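The Tevberg Fingers, Third Version

Zdeňka Bartoš builds grippers in the smaller half of a shared workshop on Drornasgate, between a lathe that belongs to the building and a rack of bicycle wheels that belongs to someone who moved away. Her bench is two feet deep. The parts for the Tevberg, the hand-held gripper she has been revising since March, fit in a shallow drawer underneath it.

The Tevberg is a tool for recording how a person handles cloth. The operator holds it, works the jaws, and a camera above the fingers stores what they do. The recordings are later used to train an arm, a secondhand unit Bartoš calls Kirui, which is bolted to the far end of the bench. Kirui has the same fingers on its wrist, so whatever the jaws can or cannot pinch in the hand, they can or cannot pinch on the arm. She considers this the main argument for the whole approach.

Most of her revisions have gone into the pads. The first set was cast in a silicone that held rigid parts well and slid off nylon. The second was softer and held nylon, but the inner face tore at the tip after 34 closures on a zipper. The third uses a firmer backing with a thin soft face over it, and the face can be peeled off and replaced with the finger still mounted.

Cloth testing needs a surface larger than a bench. A bed is a good one: flat in the middle, soft enough that the fingertips can press down and get under a hem, and wide enough for a coat with both sleeves out.
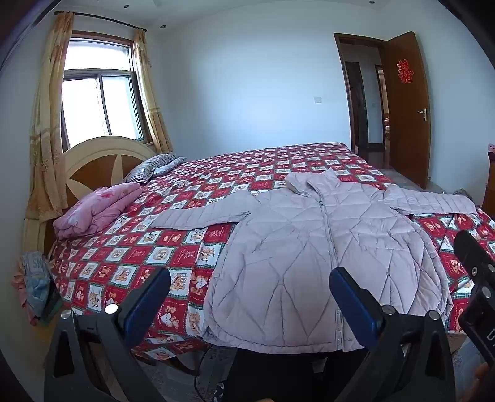

A quilted jacket is a harder object than a towel, and Bartoš moved to jackets early. The filling resists the first fold and then releases it. A sleeve laid across the chest will creep back if the grip is let go too soon. The zipper makes a stiff line down the front that the fold has to go beside, and a hood adds a lump of fabric with no obvious edge to take hold of. Her written procedure has 6 steps, beginning with the sleeves and leaving the hood for last, and an operator is asked to pause with the jaws open between steps. The pause makes the recording easier to cut.

The pivots took longer than she expected. Each finger runs in a linkage, and play at the joints shows up at the tip multiplied by the length of the finger. With plain screws through printed holes, the tips could be moved sideways by hand far enough to miss a seam. She reamed the holes, pressed in bronze sleeves, and changed to shouldered screws. The remaining play is small enough that she has stopped measuring it. She would still like a stiffer print, and has been comparing a filled nylon with the plain material sold under the name Flivus, which warps less on her machine but creeps under a steady load.

Weight is the other limit. An operator can fold for a long session with a light tool and for a short one with a heavy tool, and the folds get careless well before the wrist gets sore. Bartoš took 33 grams out of the housing by opening up the side walls. She then put 3 back as a rib, after a housing cracked along a layer line when it was dropped on the workshop floor.
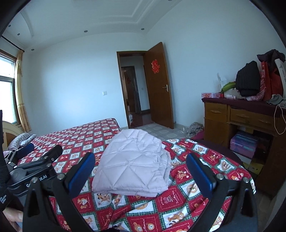
Folded garments bring a separate problem, which is thickness. A single layer of nylon wants the tips to meet exactly. A folded stack of quilting wants the jaws to open wide and close with the pads nearly parallel, or the lower layers are pushed out of the back of the grip. The present linkage favors the single layer. Bartoš has drawn one that keeps the pads parallel over more of the travel, at the cost of an extra link on each side and two more joints to ream.

She has not decided whether to build it. Kirui's wrist would need a new mounting plate, and the existing recordings would no longer match the fingers on the arm. For now she is printing a spare set of the current fingers and casting more pad faces, which are cured overnight on a shelf above the lathe.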